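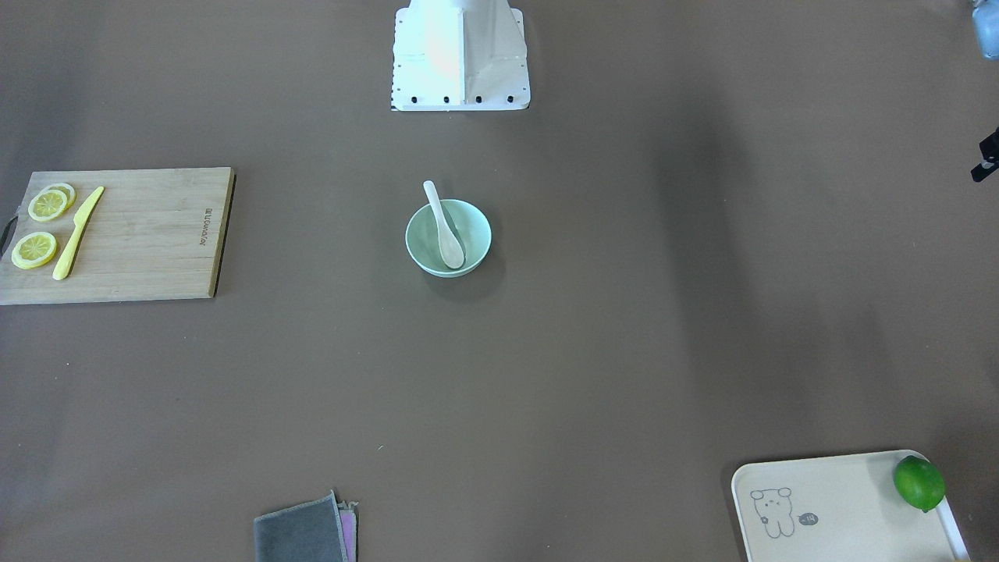 La estación de teleoperación bimanual Palden está concebida para laboratorios y centros de formación que necesitan registrar demostraciones de tareas manuales dirigidas por una persona. El operador guía dos brazos maestros de escala reducida y los brazos seguidores reproducen el movimiento sobre la mesa de trabajo. La base se atornilla a la superficie mediante una placa plana, con los tornillos accesibles desde el frente. El tablero, de acabado mate, admite utensilios corrientes como una tabla de cortar de bambú, un cuenco con su cuchara o una bandeja, de modo que las tareas de cocina pueden prepararse sin accesorios especiales. Las piezas pequeñas y ligeras, como las rodajas de limón o un cuchillo de plástico, exigen mayor precisión en el cierre de la pinza; se recomienda reservarlas para operadores que hayan completado la sesión de iniciación.

Modos de demostración

Control remoto: los brazos maestros se sitúan frente a la mesa o en una sala contigua. El retorno de esfuerzo es ajustable en 3 niveles.

Guiado directo: el operador toma el brazo seguidor por la muñeca y lo conduce a lo largo de la trayectoria. Los motores compensan únicamente el peso propio.

Ambos modos generan el mismo formato de registro y pueden alternarse dentro de una misma jornada sin repetir la calibración.

Características técnicas

Referencia: 1194
Brazos seguidores: 2
Brazos maestros: 2
Parada de emergencia: pedal y pulsador
Programa de registro: Avuder, licencia por puesto
Garantía: 18 meses

Contenido del suministro

Brazos maestros y seguidores, placas de fijación con tornillería, fuente de alimentación, pedal de inicio y fin de episodio, cableado y manual en español. La mesa y los utensilios no están incluidos.

Instalación y formación

La puesta en marcha corre a cargo del personal técnico de Brekke. La sesión de iniciación, impartida por Crescencio Montes y Trudy Ngata, comprende el manejo de los brazos maestros, el descarte de episodios defectuosos y el restablecimiento de la mesa entre demostraciones. Las solicitudes de formación adicional deberán presentarse por escrito junto con el pedido.

Ficha revisada el 25 de noviembre de 2021. Sustituye a la edición de septiembre.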